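Findomow 台面密封护理剂（石材款）

分类：厨房 > 台面养护
规格：200毫升喷瓶，附擦布
更新：2019年4月28日

先说一句，这页不是从供应商那里抄来的。我们店里每样上架的东西我都得自己用过一阵子才写，所以有的页面拖得很久，这一瓶从三月拖到现在，催过的朋友对不住啦！

我家台面是浅色天然大理石，搬进来那年我高兴得不行，结果头一个月就让半个柠檬留了个印子。那个印子现在还在，靠水槽那边，逆着光看得特别清楚。后来我才慢慢弄明白，石头上的毛病分两种：一种是渗进去的颜色，酱油、咖啡、红酒、姜黄粉都算；另一种是酸把表面咬掉了一层光，摸上去有点涩。这瓶护理剂管的是前一种，后一种它管不了，哪家的密封剂都管不了，买之前请一定想清楚你要对付的是哪个。

Findomow 这款是水性的，味道很淡，喷出来是细雾，不会一股脑儿滋在一个地方。我以前用过 Grileck 的膏状那款，效果其实也不差，就是推开太费胳膊，边角还容易积白，干了以后得拿指甲一点点抠（抠过的人都懂）。喷的这种省事多了，我一个人站在厨房里，一边听广播一边就弄完了。

怎么用

台面上的东西全部挪走，调料瓶底下那一圈油最容易忘。用温水加一点中性洗洁精擦一遍，再用清水擦一遍，然后晾着。我一般是晚上洗好，第二天早上再上护理剂，石头里头藏的水比你想的多。

喷的时候分块来，一块大概一个烤盘那么大，喷匀，等3分钟，用附的擦布打圈抹开，抹到看不见水痕为止。别等它自己干在上面，会留一层雾蒙蒙的东西。要是真的忘了，再喷一点在雾上面，马上擦，能救回来，我救过。

头一次做建议上2遍，中间隔4小时。以后看水珠就行：滴一滴水在台面上，如果还圆鼓鼓地立着，说明还有效；如果很快摊开、石头颜色变深，就该补了。灶台旁边和水槽旁边总是先不行，我通常只补这两处，一瓶能用挺久。

哪些台面能用

大理石、花岗岩、石灰石、洞石都可以。人造石英石不用买，它本来就不怎么吸水，喷上去反而发花。木头台面请看我们另外一页的 Andside 木蜡油，不要图省事用这瓶代替，真有客人这么干过，写信来问我为什么黏手……亮面和哑面都能用，哑面的石头上完颜色可能会深一点点，先在角落里试一小块，等干透了再看喜不喜欢。

顺便讲讲颜色搭配，因为老有人发邮件问我这个。白底灰纹的石头配深蓝色的柜子，我是真心喜欢，比全白的厨房耐看，也压得住场。不过深色哑光柜门有个麻烦，手印明显，尤其是拉开的那条边。擦柜门用拧干的湿布就好，千万别拿密封剂去喷柜门！

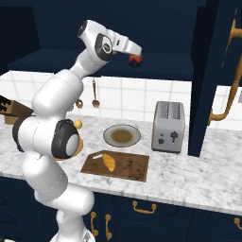
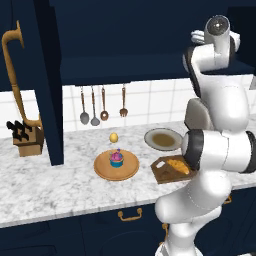

再说案板。很多人习惯把木案板长年放在台面同一个位置，我以前也这样。切完菜底下闷着水，过些日子拿起来，石头上就是一块方方正正的深色印子。密封过的台面会好很多，可也架不住天天闷着。我现在是用完就立起来靠墙晾，或者给案板四个角贴上小胶垫，Hughes 那种透明的就行，本店也有，挑薄一点的，太厚切菜会晃。

常被问到的

接触食物安全吗？厂家的说明是完全干透之后可以正常使用台面。我自己会多等一晚，第二天再用清水擦一遍，图个心安。面团我还是放在案板上揉，不直接往石头上摔。

旧台面还来得及吗？来得及，但是已经渗进去的颜色会被封在里面，所以先去渍再密封，顺序别反了。油渍可以用小苏打调成糊敷上去，盖一层保鲜膜过夜，颜色浅的多半能淡下去一些，年头久的就看运气了。

能不能挡热锅？不能。锅垫还是要用的，石头怕的是忽冷忽热，跟有没有密封没关系。

擦布能洗吗？能，单独手洗，别加柔顺剂，不然下回擦出来一道一道的。我那块已经洗得发硬了，还在用。

平时用什么清洁？温水和中性洗洁精足够了。白醋、柠檬、去水垢的喷雾都别碰大理石，网上那些"白醋万能"的帖子看看就好，我那个柠檬印就是教训。带颗粒的去污粉也收起来吧。

喷瓶用完记得把喷头拧到关的位置，立着放，避开暖气和太阳。冬天寄出的包裹如果冻过，会变浑，放在室内回温以后摇一摇，还是浑的就写信给我，我给你换一瓶。没开封的可以退，开了封的就不收了，擦布单卖的还在补货，到了我会把链接加在这一页下面。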